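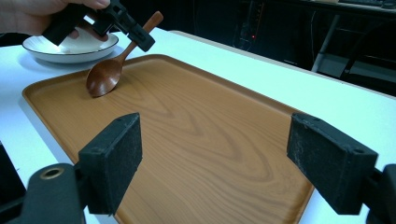 Trays first, because trays are where I always find trouble and I like to get trouble over with. I do this walk-through twice a year at Pristergate, once in January and once in the fall, and the serving pieces get checked before the stove, the outlets or anything with a plug on it. The big rectangular tray with the swirly wood-grain print is my favorite thing in the whole kitchen, and I check it harder than the others for exactly that reason. It has a low rounded lip, fine for a plate and a spoon, but I wouldn't trust it to stop a bowl of soup that had made up its mind. The dark wooden spoon with the glossy bowl goes on the list too, and so does the white plate with the thin black line around the rim. Anything people eat from or stir with gets a line!

Fall check, 21st October. I write OK, WATCH, FIX or OUT next to each item and then ramble underneath. If you only want the results, skip the rambling (my sister kitchen over at Jekdale does, and they're none the worse for it).

SERVING TRAYS

1. Lip and corners free of cracks, all the way around. OK
Run a dry finger along the inside and then the outside. I found nothing sharp on any of them. The corners take the knocks when they get stacked on end in the cupboard, so go slowly there.

2. Tray sits flat and doesn't rock. WATCH
Push down on opposite corners. The wood-grain one is good as gold. One of the plain Cumesetti trays has a tiny rock to it, not enough to spill anything, but I put a piece of blue tape on the bottom so I'll know it again in January.

3. Printed surface not lifting or bubbling. OK
Check this one in daylight if you can. With a busy pattern like those big arches you can stare right at a scratch and take it for part of the design. I tip the tray toward the window and look across it instead of down at it, and scratches show up a lot better that way.

4. No hot pan marks. OK
Please keep using the trivets. They're in the second drawer. They have always been in the second drawer.

5. Trays stored below shoulder height. FIX
Two had moved up to the top shelf again. I moved them back down and put a label on the shelf, in large letters, and I'm not sorry about it.

WOODEN SPOONS AND UTENSILS

6. No splits in the bowl or along the handle. One OUT
Bend the handle very gently and watch the grain. A split opens up a hair when you do that. I had one flat stirrer that opened up more than a hair, so that's gone now. A spoon can look lovely on the outside and still be on its way, which is why I bother with the bending.

7. Surface smooth, no fuzz. WATCH
Two of the older ones have gone fuzzy around the edges. They need a light sanding and some oil. I'll bring my own sandpaper because I'm picky about it — the finest grit I own, and a light hand.

8. No spoons left standing in water. FIX
Found two soaking in a jar by the sink. I know it's tempting when there's oatmeal stuck on, but wash them right away and lay them down to dry with some air under them.

9. Handles not sticking out over the edge of the stove. OK
Same thing goes for trays when you're carrying them, by the way. A long handle poking past the lip catches on sleeves, and then you've got a spoon on the floor and sauce up your arm. Ask me how I know.

PLATES AND BOWLS

10. Rims checked for chips. One OUT
A dark line around a rim makes this job easier, since a chip breaks the line and your eye goes straight to it. The one I pulled was from the all-white set, where I had to feel for it. Chipped plates go in the box marked OUT, please, and not back on the stack with the chip facing the wall!

11. Stacks no higher than the shelf divider. OK
Much better than last time. Thank you, whoever you are.

12. Nothing cracked going into the microwave. OK

TABLES AND COUNTERS

13. Tabletops clean and steady. WATCH
The white tops wipe down beautifully but they show everything, so I spent a while on coffee rings. The Hägglund table by the back door has a loose leg bolt. I tightened it by hand and it needs a proper wrench.

14. Nothing heavy parked near an edge. OK

15. Floor dry around the sink. FIX
Small puddle under the dish rack. The drip mat was folded over on itself. I flattened it out, and if there's water there again next week then I was wrong about the mat and we need to look at the pipe.

PLUGS AND HEAT

16. Cords in good shape, nothing draped across a burner. OK

17. Toaster crumb tray emptied. FIX
Oh boy. It's empty now. Unplug it first, let it cool, and do it over the trash can.

18. Kettle switches itself off at the boil. OK
I stood there and waited for it, so that counts as my coffee break.

19. Extension cord not overloaded. OK
Ours is marked for 1000 watts, so it gets the radio and the little lamp and nothing else. Please don't plug the kettle into it, even for one cup.

20. Fire blanket on its hook, pull tabs hanging free. OK

STILL OPEN

Wrench for the table bolt.
Sand and oil the two fuzzy spoons.
Replace one white plate and one flat stirrer. The old order form has the plates down as item 3967, if the store still goes by that.
Look under the dish rack again.

If something breaks before January, write it on the pad by the door and put the date next to it. And if you're the person who keeps taking the pen from the pad by the door, I'd love to have it back.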